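Ajuda da Comunidade > Segurança e eventos > Trânsito e policiamento

Rua cortada por causa do Festville: posso sair de casa com o carro?

Pergunta

Moro na rua Kuruc, no troço entre a rotunda e a escola, e recebi na caixa do correio um aviso a dizer que a rua fica cortada ao trânsito no sábado por causa do Festville, das 15h até ao fim do espetáculo. O aviso fala em 3000 pessoas esperadas e num reforço de polícia nos acessos, mas não diz nada sobre quem lá mora.

Trabalho nesse dia no turno da noite e tenho de sair de carro às 19h. Volto de madrugada. O carro fica na garagem do prédio, não na rua. Já liguei duas vezes para o número que vem no aviso e ninguém atendeu. 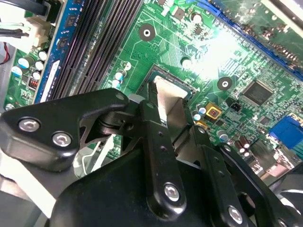

O que queria saber é isto: a polícia pode impedir-me de sair da minha própria garagem? Preciso de algum papel ou basta mostrar um documento com a morada? O meu cartão de cidadão ainda tem a morada antiga. E se deixar o carro na rua de trás, na Katham, corro o risco de ser rebocado?

Resposta 1 (aceite por quem perguntou)

No ano passado passei pelo mesmo, na rua Sukden, que faz esquina com a sua. O corte é para o trânsito geral. Os moradores com garagem puderam entrar e sair, mas só por um dos lados e com um agente a acompanhar quando havia muita gente a pé. Esperei uns minutos na barreira e deixaram-me passar.

Pediram-me comprovativo de morada. Mostrei uma fatura da água no telemóvel e aceitaram. Com o cartão desatualizado, leve uma fatura recente ou o contrato de arrendamento. Também há um dístico de residente que se levanta na junta de freguesia. No ano passado fizeram 500 e acabaram antes do fim da semana, por isso vá cedo. O balcão fecha às 17h.

Quanto à hora de saída, às 19h ainda se passa. O pior é entre as 21h e o fim dos concertos, quando a rua está cheia e os agentes mandam esperar. De madrugada já tinham tirado quase todas as grades. 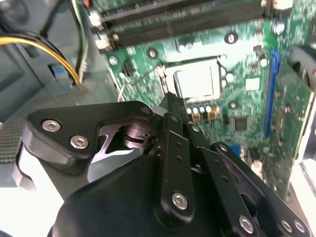
Na Katham veja os sinais com atenção. Costumam pôr placas provisórias de proibição de estacionar do lado dos números ímpares, para a passagem das ambulâncias — e aí rebocam mesmo. Do lado dos pares não tive problemas. Fotografe o sinal e o carro quando estacionar, com a hora visível, para o caso de mudarem as placas depois.

Resposta 2

A rua é pública e a garagem é sua, não podem impedir nada. Saia e pronto.

Resposta 3

Não concordo com a resposta anterior. O agente que está no local pode mandar parar ou desviar um carro por razões de segurança, mesmo sendo de um morador, e desobedecer pode dar problemas sérios. Se tiver uma hora fixa para entrar no trabalho, saia com folga ou tire o carro antes das 15h.

Em vez do número do aviso, experimente ir à esquadra. A mim atenderam-me ao balcão em cerca de 17 minutos e mostraram-me a planta dos cortes, onde vinha assinalado o lado por onde os moradores saem. Pode ter mudado desde o ano passado — convém confirmar. O autocarro 29 também é desviado nesse dia, se estiver a pensar deixar o carro em casa.

Última atualização: abril

Contacto | © Ajuda da Comunidade | Voltar ao topo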